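Grirevach has released a new version of its sidewalk navigation software, the package that lets small delivery robots plan and follow a path along city pavements. The release, dated May 17, 2025, replaces the local planner used since the first public version and changes the way the software judges which parts of a pavement are fit to drive on. It is available now to all licence holders and, for research use, to universities that have signed the standard agreement.

The work was carried out with two partners. Brinen, which maintains the simulator used for testing, supplied the street environments and the tools for running them in batches. Saengthong, a robotics research centre, led the perception work and prepared the labelled data on which the new ground model was trained. The three organisations have worked together on the program since its first year, and the agreement between them was renewed in February.

## A single map for surface and obstacles

Earlier versions of the software kept two separate maps. One recorded solid objects such as poles, walls and benches. The other recorded the type of ground, with pavement, road and grass each given a fixed cost. The planner consulted the first map at every step but the second only when a new route was requested. A robot could therefore choose a sound route at the start of a block and later drift toward the curb while moving around an obstacle.

The new version joins the two in one layer, called Gelell, which is updated each time the sensors report. Every cell in the layer holds an estimate of whether it can be driven on, together with a measure of how sure the software is of that estimate. Cells seen clearly and often are treated with confidence. Cells seen once, at a low angle or in heavy shade are passed through more slowly until better readings arrive.

Shade was a particular concern. During earlier trials the perception module sometimes read the edge of a strong shadow as a drop in the ground, and the robot would stop. Saengthong's team retrained the ground model on rendered streets in which the sun was moved through the day while everything else was held still, so that the same paving appeared both lit and shaded. Stains, joints between slabs and changes in paving colour were treated in a similar way.
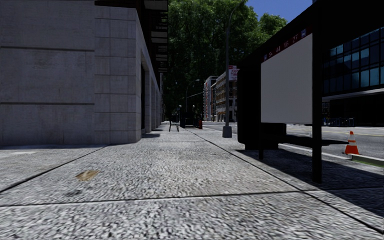
*Simulated street used in planner testing, with a bus shelter or advertising kiosk beside the curb and its shadow lying across the pavement.*

Street furniture accounts for much of the remaining difficulty. Lamp bases, hydrants and shelters tend to stand near the curb, which leaves a narrow strip between the object and the road. The earlier planner scored paths by length and clearance alone and would at times choose that strip when it was slightly shorter. The new planner adds a cost for travelling close to an unprotected edge, and the cost rises with speed. A robot may still use the strip when the main walkway is blocked, but it will slow down to do so and will report the choice in its log.

Thin and overhanging parts have also been given separate treatment. A rail at knee height may be missed by a sensor that looks mainly at the ground, and a panel held above the pavement may be taken for a wall that reaches all the way down. Gelell stores the height range of each object it records. The planner compares that range with the height of the robot and of any load it carries, and marks the cell as closed if the two overlap.

## Testing in simulation

The planner was tested on 25 street layouts prepared by Brinen. Each layout was run 500 times, with changes to the starting position, the sun, the sensor noise and the placement of movable objects such as traffic cones and bins. A run was counted as complete only if the robot reached its goal without contact, without leaving the pavement and without a call for remote help.

According to the release notes, the new planner met the target set for completed runs on all but three of the layouts. Those three share one feature, a raised crossing where the pavement meets a driveway at an angle. The software continues to stop short of such crossings more often than the partners consider acceptable. Work on the problem is under way, and operators whose routes include angled driveways are advised to keep the previous planner for those segments. Both planners are supplied in the package and may be selected by segment in the route file.

Grirevach has published the full set of run settings with the release, so that licence holders can repeat the tests on their own machines. The logs are included for failed runs only. The complete logs are held by Brinen and may be requested through the support desk.

The partners note that results in simulation do not replace trials on real pavements. The rendered streets do not yet include rain, snow or leaf cover, and the pedestrians used in the tests follow simple rules. A person in the simulator will step around a robot that is in the way, but will not stop to talk, turn back without warning or walk several abreast. A more varied set of pedestrian behaviours is planned for the next version of the simulator.

## Changes for operators

Most operators will be able to update without changes to hardware. The combined layer needs more memory than the two maps it replaces, and the release notes list the onboard computers on which it has been checked. On the oldest supported model the update rate of the layer must be lowered, and the top speed of the robot is limited to match.

Route files written for the earlier version will load without editing. Files that set their own ground costs will produce a warning, as the meaning of those values has changed. A conversion tool is supplied and writes a new file beside the old one, leaving the original in place. Operators are asked to review the converted values for grass and gravel in particular, where the old and new scales differ most.

The log viewer has been rebuilt as part of the same release. It now shows, for any moment in a run, the paths the planner considered and the cost assigned to each. Selecting a path displays the cells that contributed most to its score. The feature was requested by several operators who had found it hard to explain to a city office why a robot had stopped or had chosen one side of a pavement over the other.

The release also corrects 17 reported faults. Among them are an error that caused the robot to lose its heading after a long wait at a signal, a fault in the handling of two-way radio dropouts, and a display problem that showed distances in the wrong unit when the regional settings were changed during a run.

## Support and next steps

The previous version will be supported for one further year. During that period it will receive safety corrections but no new features. Operators who run mixed fleets may keep both versions in service, although the fleet monitor must be updated first in order to read the new log format.

Training material for the new planner has been prepared by Grirevach and is open to staff of any licence holder at no added charge. It covers the conversion of route files, the selection of planners by segment and the use of the log viewer. A separate session for researchers will be offered by Saengthong and will deal with the training data and the structure of the ground model.

Field trials of the new version will take place on routes already approved for the earlier one. A safety attendant will walk with each robot during the first stage. The partners intend to publish a report when that stage is complete, including the number of stops, the reason recorded for each and a comparison with the simulated results for the same type of street.

Licence holders can obtain the release through their existing accounts. Enquiries about research access should be sent to Saengthong, and questions on the simulator to Brinen.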